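Groltdale Tabletop Arm: Set-up and Operation
Section 5: Household Chore Trials

5.1 What this section covers

This section tells you how to set up a table for chore trials, how to run one, and how to record the result. It applies to the right-hand and left-hand arms fitted with the multi-fingered hand. If your unit has the two-finger clamp, use the Steldale supplement.

Before you start, you should have finished the base mounting in Section 2 and the joint check in Section 3. Do not run a trial on an arm that failed any part of the joint check.

5.2 What to expect

The arm is not ready to tidy a kitchen table on its own. It can pick up many firm, light objects when they are well spaced and nothing is leaning on them. It has more trouble with thin, soft and see-through things, and with lids.

In our February trials at the Standville workshop, the arm made 742 attempts at single-item chores. Picking up a rigid object and setting it in a bin went well on most attempts. Closing a hinged lid went well less than half the time. The usual fault was that the fingers came down behind the lid and pushed the whole case along the cloth. Please keep this in mind when you plan a demonstration for visitors.

The arm should not be used for chores involving knives, open flames, hot liquids, glassware or pets.

5.3 Preparing the table

1. Use a table that does not rock. Lock the casters if it has them.

2. Cover the top with a cloth that has some texture. A smooth plastic cover lets small objects slide when the fingers touch them. Let the cloth hang over the front edge and clip it underneath so it cannot creep.

3. Hang a dark, plain curtain behind the table. Patterned wallpaper and windows confuse the object finder.

4. Set out 4 or more items from your chore list. Mix stiff items with soft ones, and include at least one that opens and closes. Leave the front part of the table clear for setting things down.

5. Close all bottles tightly. Keep any bottle with liquid in it toward the back corner, and do not include it in the first run.

6. Move the arm to the ready position over the first item. The fingers should be extended, curled slightly down, and clear of the item.

The table below is set for a lid-closing trial. The hand is over a small blue case with its lid open, and the snack bag, the red ring and the wooden dowel are left lying out for later runs.

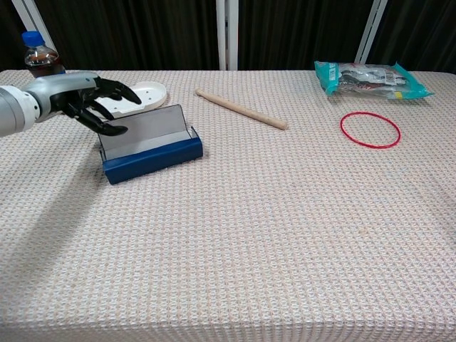

5.4 Running a single-item trial

1. Clear the area. Everyone must stand outside the reach line marked on the floor.

2. Turn the key on the Quintana control box to TRIAL. The lamp turns amber.

3. Choose the item from the list on the screen. If it is not on the list, choose OTHER and outline it with the stylus.

4. Choose the chore: PICK UP, MOVE, OPEN or CLOSE.

5. Press START and keep one hand near the stop button. The arm waits 5 seconds before it moves.

6. Let the attempt finish. Do not nudge the item to help, even if the hand has only just missed it.

7. Mark the attempt as DONE, PARTLY DONE or NOT DONE. A dropped item counts as NOT DONE, even if it falls in the bin.

8. Put the item back and repeat. Make 15 attempts before you change the item or the cloth.

CAUTION: The fingers hold their grip when the stop button is pressed. To free an object, turn the key to REST and wait for the lamp to go out. Do not pull on the fingers.

5.5 Notes on common items

Hinged cases. Set the case at a slight angle so the hand can reach the lid from the side. Smoky or clear lids are often read as empty space. If the hand keeps going past the lid, put a strip of paper tape along its top edge and note this on the record.

Snack bags. Use sealed bags only. The arm does best when it pinches a crimped end. Grip force must be on LOW.

Rings and bands. A flat ring is one of the harder items. The fingers tend to close on the cloth inside the ring and lift both. Stop the run if the cloth starts to rise.

Dowels and sticks. Place them well away from the table edge. A round stick may roll when touched.

Bottles. Start with an empty one. Move on to a filled bottle after a full set of attempts with no drops.

5.6 After the trial

1. Turn the key to REST, then OFF.

2. Wipe the fingertips with a dry cloth. Do not use spray cleaner on the hand.

3. Save the record to the control box. Records that have not been saved are erased at the next start-up.

If the arm stops in the middle of an attempt and the lamp flashes red, go to Section 7, Faults and Resets.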